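Selina Kofler
March 10, 2021

OK so I have folded towels wrong for my entire adult life and I am thrilled about it. Thread, because my sister told me to stop texting her.

Background: we moved into the Dombridge apartment last June and the linen closet is 76 cm wide. Whoever built it did not own bath towels. Every time I opened the door something slid out onto my feet.

For months my system was to push the stack in with my knee and shut the door fast. It worked until somebody needed a towel.

Then Rahel Riedl came over, watched me do the knee thing, and asked very gently if I'd ever tried folding in thirds. I had not! I'm a halves person. My mother is a halves person. We are from a long line of halves people.

So: lay the towel flat. Fold the long sides in so they overlap, like a letter going in an envelope. Then fold the short way, twice for a hand towel, three times for a bath towel. The raw edges end up inside and you get one fat smooth fold facing out. It looks like a hotel. I yelled.

The laying flat is the part I always skipped. I used to fold in the air, towel pinned under my chin, corners flapping around. You can't get a straight edge that way, at least I can't. Put it down on something. Bed, table, top of the dryer, anything.

Big white cloths are the best thing to learn on, by the way. No stripes to cheat with, so you really have to look for the edge and smooth out toward it with your palm.

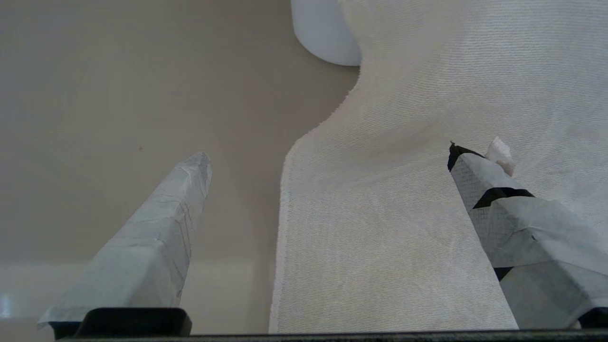 And don't fight every little ripple. I spent a whole evening trying to get mine perfectly flat and a towel just isn't a sheet of paper, it's got some bounce in it. Get the corners about right, sweep your hand across once, fold. The soft bits sort themselves out when you stack.

If an edge curls in on itself, pull the two corners on that side away from each other, a quick tug, and it mostly straightens. I do this before the first fold now. Doing it after means starting over (ask me how I know).

Someone asked about washing. I'm no expert but I quit using fabric softener over the winter and I like my towels so much better. They feel a bit rougher and they dry me a lot faster. I also shake each one out hard before it goes on the rack. Very satisfying, slightly scary for the cat.

And let them dry all the way!! I was folding mine when they were nearly there and then wondering why the closet smelled like a pond.

Closet update. Bath towels on the middle shelf, fat fold out. Hand towels next to them. Washcloths rolled up in the old bread tin from the flea market in Faltville, which I bought for bread and have never once used for bread.

Sheets get the bottom shelf. I tried the trick where you put the whole set inside its own pillowcase and I love it so much I went and did the guest bed set too, and we have had no guests in a year.

The top shelf is beach towels and the tablecloth from my grandmother. The tablecloth does not fold in thirds. The tablecloth does what it wants.

A few of you asked about fitted sheets. I've watched 2 videos and read a whole post on Pluria about it and I can get as far as tucking the corners into each other. After that it's still a ball, but a flatter ball - I'm counting it.

Oh, and the old towels! The ones with bleach spots and pulled threads. I'd been keeping them all "just in case" and they were taking up half a shelf. I kept 3 for floods and hair dye and I'm dropping the rest at the animal shelter on Mosquera Street. Call first if you do this, ours only takes the ones without holes.

To the person who said this is a lot of feelings about terry cloth: yes! I've been inside this apartment for a very long time and now when I open that closet door nothing hits me in the shins. I've opened it probably six times today just to look.

My husband has been trained, sort of. He does the thirds part and then rolls it at the end instead of folding, so there's one tube sitting in there with all my nice rectangles. I've decided it's fine. (I refold it when he goes to bed.)

Last one, for the small-closet people: measure your shelf before you pick a fold. Mine is deep enough for the long way. Rahel's shelves are shallow, so she does one extra fold and hers stand up on their ends like books, and you can pull one out without touching the others. I'm a little jealous and may try it this weekend with the hand towels.

If you have a fitted sheet method that doesn't involve a second person, please, my replies are open. I've got a whole basket waiting.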